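To: closets-and-cupboards list
Date: 17 October 2024
Subject: Re: Flat hangers, yes or no?

On the Wusenthorpe list a member wrote:

> We are finally redoing the hall closet and I'm tired of the
> mixed bag of hangers in there. Wire ones from the cleaners,
> fat wooden ones, two that were meant for skirts.
> Has anybody switched over to the thin plastic kind? Do the
> shirts stay on? And do they really save that much room?
> The rod is 67 inches, if that helps.

Oh, I can answer this one! I switched the whole bedroom closet over in May and I'm still happy every time I open the door.

The room you get back is wonderful. I had my work shirts jammed in so tight that I ironed them twice, once after washing and once after taking them out. Now I can slide them along with one finger and see what's there. I did 16 hangers first, just the shirts, and went back for more the same week.

As for things staying on, get the kind with grip strips set into the bars. Mine hold a wide-neck blouse fine (my slippery one used to live on the closet floor). The little notches are good for straps too, so my summer dresses finally hang straight. I would not put a winter coat on one, though. Keep a couple of your fat wooden ones for those.

Mine are Clellix, in beige. Rakena has a similar one and my sister loves hers, but the hook felt stiff to me when I tried it. Hirkach used to carry both, over by the ironing boards.

One warning: they love to grab each other! Take them out of a bag and the hooks and slots go through everything. I lay them flat on the table and work the top one free first, hook end last. Pulling hard from the bottom only makes it worse. 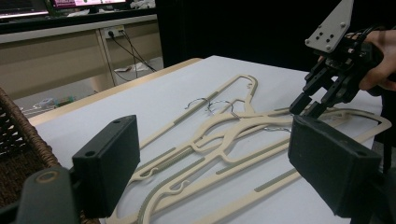

Three of the beige ones in a tangle, metal hooks up.

Once they're on the rod they behave. Face all the hooks the same way and leave a little gap at one end so you can push things over.

For your 67 inches I'd start with the shirts like I did, and see how much rod you have left before you buy any more. Please report back, I want to hear how the hall turns out!

> Also, what do people do with the old wire ones?

My dry cleaner takes them back by the bundle, tied with string. Worth asking at yours.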